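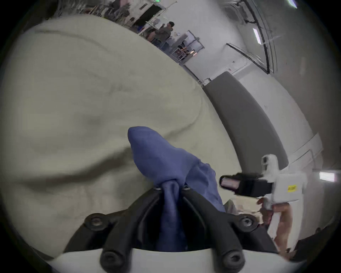 **Thursday, 9:40 a.m. Display bench, Sesbridge. Entry by M. Maluleke.**

The second Drovance headset was received from the Grurkavberg office and logged under the same procedure as the first. Firmware matched the shipping note. The left eyepiece required a new gasket before it could be seated.

Brightness was measured at the center of each eyepiece after a warm-up of 32 minutes:

- Left: 3,140 nits
- Right: within 5 percent of left

The earlier unit showed a wider gap between the two sides, and its readings should not be averaged with these. R. Guérin has asked that the two sets be kept on separate sheets until the Gumede calibration file is reissued.

Tracking was then checked with the room lights at full and at half. At half light the overlay drifted to the right during slow head turns and settled again when the wearer stopped. The drift did not appear at full light. The cable was replaced and the half-light run repeated, with the same outcome. The cause is not established. Romain suspects the exposure setting on the outer sensor; I would look first at the mount, which has a small amount of play at the hinge.

Wearing comfort was not assessed. The rear strap is still the early version and presses above the ear.

Outstanding:

- Shim the hinge and repeat the half-light run
- Request the reissued file from Gumede
- Return the borrowed light meter to bench 6

Stopped at 12:15. Unit powered down and locked in the cabinet.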